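Week 9 handout: Blocks, vases and the clear top
Household Arrangement, spring section
Irnley Evening Program, Gendolbridge
April 3, 2019

Hello again, everyone. I promised to type up what I said on the whiteboard last time, because my handwriting got smaller and smaller as I ran out of room and by the end even I couldn't read it. So these are my notes, tidied a little and with a few things I forgot to say out loud. Please bring them with you, because we'll be writing in the margins.

First, some housekeeping. The reading for this week is the Chisholm packet, the part on table surfaces, which is 15 pages and goes quickly. The part on drawers can wait. If you missed the January session on sorting by size, read that handout before this one, or the words "home pile" and "stray" won't mean much to you.

1. What I mean by a mixed table

A mixed table is any flat surface that has two kinds of things on it: things that live there and things that are passing through. A lamp lives there. The mail is passing through. Most of us own at least one table like this (mine is by the back door and I won't tell you what's on it tonight), and most of the advice you'll read says to clear everything off and start over. I did that for years! It works fine on a Saturday with the whole afternoon ahead of you. On a weeknight you end up with a bare table and a very full sofa.

So in this course we leave the residents alone and deal with the visitors. With a vase that matters even more, as you'll know if you've ever picked up a full one and walked it across a room with your elbow out. Leave it where it stands. Work in front of it, and stop a hand's width short of the base.

2. Why blocks

I get asked every term why grown adults are tidying toy blocks. Well, they're cheap, they don't break, and everybody already has an opinion about where they should go. Some of you will want to line them up by color, some will want to build, and some will sweep the lot into a box without looking. All three are sorting decisions, and you make the same ones with spice jars and phone chargers. Blocks just let you see yourself doing it.

They also stack, and stacking is where a lot of tidying goes wrong. A stack looks finished. You put one thing on another, the footprint shrinks, and your brain says good, done — and then the stack sits there until summer.

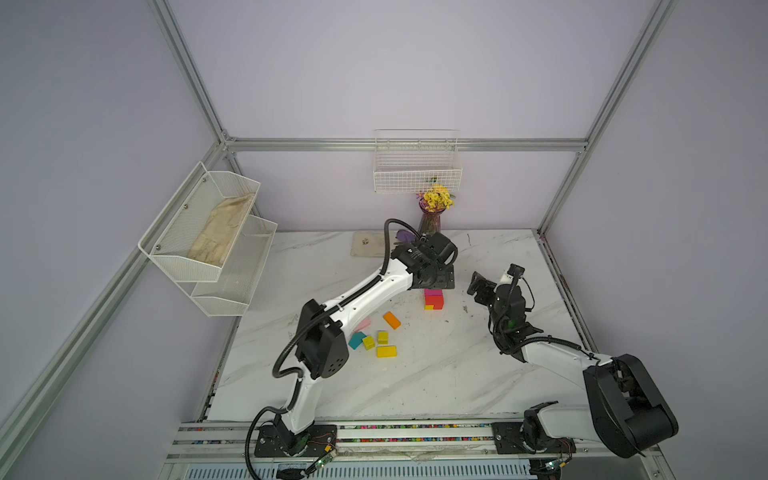
Irnley Course Notes, Vol. 6, No. 9, page 3

Colored wooden blocks on a pale marble-patterned top, with the flower vase toward the back: I like this as a starting layout. The vase is our resident. The blocks are all visitors, and they're lying the way visitors usually do, one orange block at an angle, a pink one farther off to the left, and a red one sitting with a small orange one by its corner. Before you read on, pick the block you'd reach for first and write it in the margin. I'd like to compare answers in class.

My own pick is the pink. I always go for the stray, the piece that's farthest from its friends, and bring it in toward the others. Half of you will go for the red because it's bright and it catches the eye. That's fine too, but notice that it leaves your strays where they were, and you'll be reaching past your own pile to get them later.

3. The order I use

Strays first. Bring them in one at a time and set them down flat. Don't stack yet.

Then straighten. Anything lying at an angle gets turned to match the edge of the table. I know it feels fussy, but a crooked piece takes up more room than a straight one and you can't judge how much space you have until it's turned.

Then choose a home pile. Put it to one side of the vase, never right in front, and keep it lower than the rim. If the flowers lean one way, use the other side.

Stack last, two high at the most, with the bigger piece on the bottom. If you need to go three high you need a box, and we'll get to boxes in the Clinari unit.

4. A word on pale tops

Pale stone-look surfaces are lovely and they show you everything. Crumbs, rings, the dust line where something sat all winter. For practice that's a good thing, and color stands out against them so nicely that you'll spot a stray from the doorway. At home, wipe from the back toward yourself and go around the vase, lifting it only if there's a ring under it. Lift things — don't slide them. A bit of grit under a heavy base will leave a mark, and I have one on my kitchen counter to prove it.

5. For next time

Choose one mixed table where you live. Give it 15 minutes and no more. Write down what the residents are, which visitor you picked up first, and where your home pile ended up. One paragraph is plenty, and please don't clean up before you write the list of residents, or you'll leave out the embarrassing ones!

The participation mark is worth 40 points and the final table project is worth 60. A few of you asked how long the project write-up should be. Aim for 2000 words, and a sketch of your table counts as a page if it's labeled.

If you have spare blocks at home, bring them in. Ours are getting chewed at the corners, and I'd love a few more of the long ones.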